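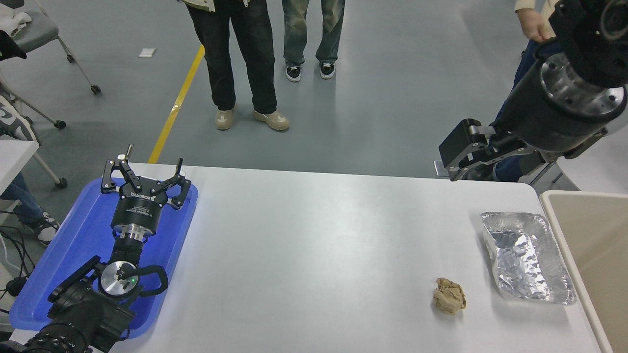
Ticket: Onora two-arm kit, trial unit
Subject: Left gripper stops short of full close after homing
Opened by: Noman Gilani
Status: Waiting on vendor
Priority: Normal

Reported
We have the Onora kit on trial for table clearing. The left gripper opens fully but stops short when told to close. The controller gives "position not reached" and the left arm goes to hold. Right arm is not affected. Started after the September software update.

Setup
Left side: Robotiq adaptive gripper. Right side: parallel gripper with two flat fingers. Test items are crumpled brown paper, a foil tray and a beige bin. Job script is the stock Plendura one, no edits.

9:10 Power cycled the controller. Homing completed on both arms. Same fault on the first close command.

9:25 Ran close with nothing between the fingers. Stopped at almost 7 mm. Repeated, same result.

9:40 Swapped the gripper cable for the spare. No change. Put the original back.

10:05 Checked the gripper settings page. Close limit was not zero. Our notes from the install have it at zero, so the update may have written over it.

10:15 Set it back to zero and saved. Closed fully 9 times in a row.

10:50 Restarted to confirm. Limit had gone back to the old value – the save does not survive a restart.

Vendor reply (Nakel support)
Please export the settings file before and after a restart and attach both. Do not roll back the update yet.

11:30 Both files attached. For now the operator sets the limit by hand after each start. It takes 2 minutes and is taped to the controller as a note.

Open items
Fix or patch date from Nakel.
Whether the Sombatkul site has the same software version – they have not answered.
Trial review is on hold until the setting stays put.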